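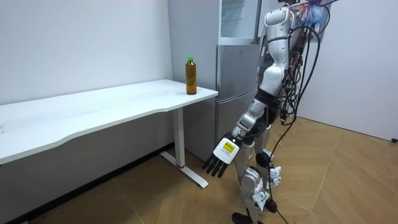
I fell for Room 26 before I had even put my bag down. I'd come up four flights at the D'Souza building in Plesell with a key on a loop of string, expecting the kind of room you apologize to your mother for, and instead I got a wood floor, a big refrigerator and a desk. A real desk! White and wide, with plenty of space for both elbows. I bought a bottle of tea at the corner and stood it on the desk, a plastic bottle with the tea showing amber-brown through the side, and it looked so much at home there that I left it alone for an hour. I just liked seeing it. I had a bottle of tea on my own desk, in my own room, and the rent was paid until March.

You have to understand about the desk. At home in Clillitz I had written at the end of the ironing board, lowered to its last notch, and when my sister needed the ironing board I wrote on the stairs. I had eighty-six pages of a novel about a ferry called the Grekia, and every one of them had been written on something that moved. Some had scorch marks. My handwriting in chapter two goes up and down like the ferry does, which I used to tell people was on purpose.

So I unpacked the pages first, then the pencils, then the lamp that didn't work, and then I packed them all away again on the floor by the door because I couldn't stand to cover that lovely white top on the first day. I ate a roll standing up. I opened and shut the refrigerator a few times for the pleasure of the sound, a soft kind of kiss, and I put in one egg and half a lemon. They looked like two people at the opera.
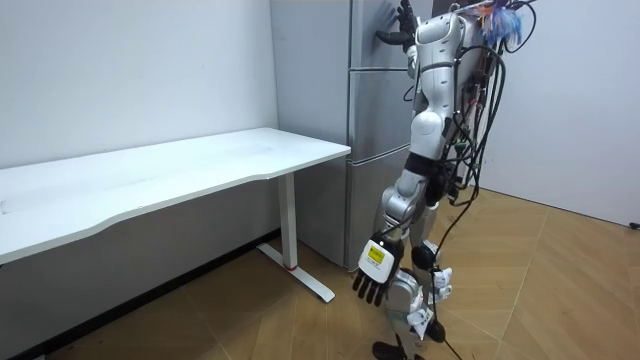
What the Desk Knew

By the second week I had written nothing, and I was having a wonderful time. I mean it. I swept every morning. I learned that the floor was friendliest to bare feet near the door, and that if I sat down at the desk and pulled myself in, the front edge curved away to make room for me, a shallow scoop just where a stomach goes. Somebody had drawn that curve with a person in mind! I sat in it like a boat in its slip.

Sitting that close, I began to see the marks. They were nothing much. One short gray scuff ran at a slant toward the back on the left, with a smudge down and to the right of it, long and soft. Nearer my right hand there was a faint streaky scratch with a dark speck beside it, small as a poppy seed. I tried the speck with a fingernail. I tried it with a damp cloth and then with the half lemon. It stayed put, and I was glad, and I began saying good morning to it.

After that I wanted to know everything. Who had scuffed it? What had they been dragging? I went down and asked Mrs. D'Souza, who was shelling peas, and she said, "That was Steyn's desk," in the voice you'd use for a saint or a horse. She said he had written to her after he moved out, a whole letter, mostly about furniture, and did I want it, because she had been using it to keep the pantry door from rattling.

Did I want it! I took the stairs two at a time. The letter was folded into a hard little square and smelled of nutmeg, and I flattened it out on the desk with both hands before I let myself read a word. 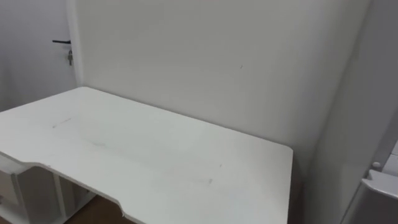

Plesell, 04/10/2019

Dear Mrs. D'Souza,

I have left the key with the baker. Please tell whoever has the room next that the desk is a good one and should not be turned around. I turned it once to face the door and did no work for a month. It likes to have its back against something.

I am sorry about the marks. The gray one at the back is from the accordion case, which I pulled across in a hurry on the night of the street band. The smudge is from my sleeve. I leaned there a great deal, always the same sleeve, and I think the coat has given some of itself to the desk. The scratch at the front is from the day I finished. I was so pleased that I picked up the typewriter and set it down again for no reason, and not carefully.

There is a low shelf underneath. I kept my shoes on it, then my bread, and for one bad winter both. I recommend choosing.

Please don't let anyone paint over the little mark on the wall by the refrigerator. I looked at it whenever I was stuck for a word. It is very good for verbs.

With great affection for the room, and for you,
Marthinus Steyn

I read it three times and then got down on my hands and knees to look at the shelf. It was there, low and white, just as he said, with the good brown floor showing behind it. I put my shoes on it. I took them off and put the bread on it. I was laughing by then, and Mrs. D'Souza shouted up the stairwell to ask if I had found the part about the pantry, which there wasn't one, so I shouted down that it was beautiful.

Then I went looking for the mark on the wall. I had lived with that wall for two weeks and thought of it as plain off-white and nothing else. But I pulled myself into the curve of the desk and looked up past the far edge, over toward the refrigerator, and there it was, so tiny I'd taken it for part of my own eye.

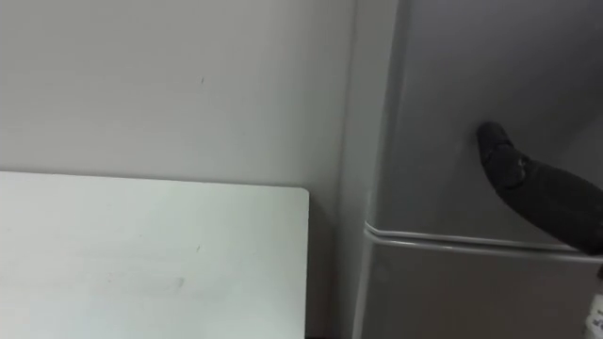
The desk, the refrigerator and Steyn's wall.

I looked at it for a good long while. I thought about the Grekia, stuck at the dock since page eighty-six because I couldn't decide how she should leave. She had "departed" in one draft and "set out" in another, and once, on the stairs, she had "gone," which was terrible. The mark on the wall didn't say anything, naturally. The refrigerator hummed. Down in the street a man was selling brooms and singing the price.

"Shouldered," I said out loud.

The Grekia shouldered off from the dock! Of course she did, big stubborn thing, with the cook still waving a ladle and the rope coming down wet across the planks. I fetched the pages from beside the door, and the pencils — I let the lamp stay where it was — and I leaned my sleeve on the smudge and began page eighty-seven. By the time Mrs. D'Souza knocked with the peas, the ferry was out past the breakwater and the cook had found a stowaway in the flour.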